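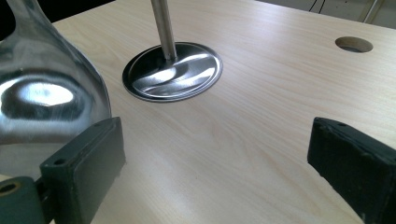
Rhona Buchanan wants to know how anyone keeps stainless steel that shiny without going over it every single day, and whether vinegar is safe on it. Rhona, I have been waiting for this question!

Vinegar is fine for me, but only watered down and only on water spots. I wipe it on, rinse right away, and dry. The drying is the whole trick (I skipped it for years and blamed the cleaner).

Two cloths. One damp with a drop of dish soap, one bone dry. I start at the neck and go down, because drips run down and I hate doing the belly twice.

On a big rounded body like this one you can use the reflection to check your work. Find the bright spot where the light hits, then tilt your head and watch for smears next to it. So satisfying when it comes up clean!

No steel wool, ever. No scrubby side of the sponge either. I scratched a pitcher that way in October and I still see it every time I pour.

For cloths I like the flat-weave kind you'd use on glasses. The fluffy ones leave lint all over and then you're chasing lint. I wash mine without fabric softener, which leaves a film.

Gemechu Tamiru asked about oil. A tiny dab of mineral oil on the dry cloth, outside only, then buff until it feels like nothing is there. It does help with fingerprints, but if you use too much it looks greasy and grabs dust.

Inside of a narrow neck: warm water, a spoonful of baking soda, long bottle brush, rinse twice, then upside down on a rack overnight. Mine takes forever to dry in there.

Whole thing takes me 5 minutes with the radio on. Doing the teakettle next, wish me luck, the spout is a mess!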